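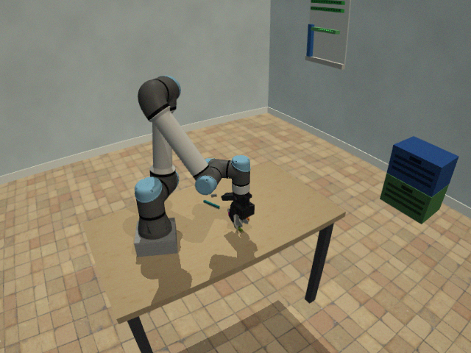
Slide 1. Pundale simulator, tabletop cell, arm over the small parts.

Speaker notes, "Eight Weeks with Pundale"
September 16, 2024, after lunch slot

Leave slide 1 up while people find seats. Don't start on the joke about lunch. Eglė used it last year.

Hello, I'm Lejla Matić. I buy automation software for Stakano, and I'm here to review one piece of it. Pundale gave us a trial license in April and then kept calling to ask how we were enjoying it. We pay for our seats now, at the normal price, so I can be rude.

What they sell: a simulator for tabletop picking. You get an arm, a gripper, a table and a room, and you write your task against it before you let anything near real hardware. The brochure says "from idea to cell in an afternoon." Pause here. Look at the integrators in the room. Let them have their moment.

Point at the slide. Every pixel is rendered. The wood grain is rendered. There are two plastic crates stacked by the wall, blue on green, and we have never found a setting that does anything with them. There's a board up on the right wall with green strips on it, and the marks on the strips are too small to read at this size. Someone at Pundale was paid to grout that floor. I would have spent the money on the error messages, but I'm told floors demo better.

Now the useful part. Look at where the gripper is. It's down over a little group of colored pieces, green, orange, a bit of magenta, and the fingers hide a good part of them. That's the problem our people have all day. The moment you most want to see the part is the moment your tool is in front of it. Pundale lets you move the viewpoint and look again, as often as you like, and the arm doesn't care. Good feature. Worth money. I'll say that once so Pundale can quote it.

The dark teal stick on the table, the thing like a pen. Ask who would pick that first. Wait for hands. Most people say yes, long and thin and out in the open, easy. Long thin things roll, and how much they roll in Pundale depends on a friction value that lives four menus down under "Ambience." I'm not making that up. Ambience.

(If running late, skip to pricing.)

Setup. Took Eglė Venckus and me two days, most of it on drivers. The afternoon in the brochure may be an afternoon on Neptune. Once it was installed it stayed installed, and I can't say that for Mota, the package we had before.

Documentation. 46 pages, 8 of them about the license. The chapter on grippers is excellent and reads as if it was written by a person who has dropped things. The chapter on lighting is one paragraph and a link to the chapter on lighting.

Shadows. You do get proper ones, see the table top and the floor. We used them to test whether our vision code would mistake a shadow for an object. It did, happily and with high confidence. Better to learn that at a desk.

Results. We ran the same pick task in Pundale and then on our own bench. 70 percent of the grasps that worked in the simulator worked on the bench with no changes. Don't apologize for the number. Pundale's salesman called it "a conversation starter," and it did start one, with my boss.

What went wrong with the rest: small parts, mainly. Simulated little parts sit where you put them. Ours arrive with oil on them and opinions.

Pricing. Per seat, per year, plus a thing called Brokilura, which is their parts library and which you will be told is optional. You can model your own parts without it. You can also churn your own butter. Budget for Brokilura.

Support. They answer the phone. Second-line support answers email, on a schedule known only to second-line support.

Would I buy it again? Yes, for planning reach and for breaking our vision code cheaply. I wouldn't use it to promise a customer a cycle time, and if a vendor shows you a cycle time out of it, ask about the friction value and watch their face.

Questions. Eglė has the bench logs on her laptop, second row, blue lanyard. If someone asks about the crates, we're still looking into the crates.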